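Slide 9. Reading the grain

Right, tabletops! This is my favourite bit of the talk, so stop me if I run over (Florian, wave at me at 25 minutes).

Start with the Latden job. Killian wanted everything dark and I talked him into a pale top. Pass the sample offcut round now, both sides.

Things to say about pale wood: it shows its pattern quietly, you need to get low and let the light slide over it. Look for the long ovals, they're lovely – like contour lines on a walking map. Ask the room which way they'd run the grain, along the table or across it. Last time at Merby we got 16 hands for along and then a proper row.

Mention crumbs. Mention coffee rings. Wavy grain with a soft sheen, have a look at the middle of this one:

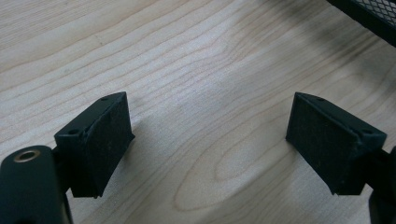
Slide 10. Oil or wax?

Show both tins. Two thin coats, 30 minutes between them, then questions.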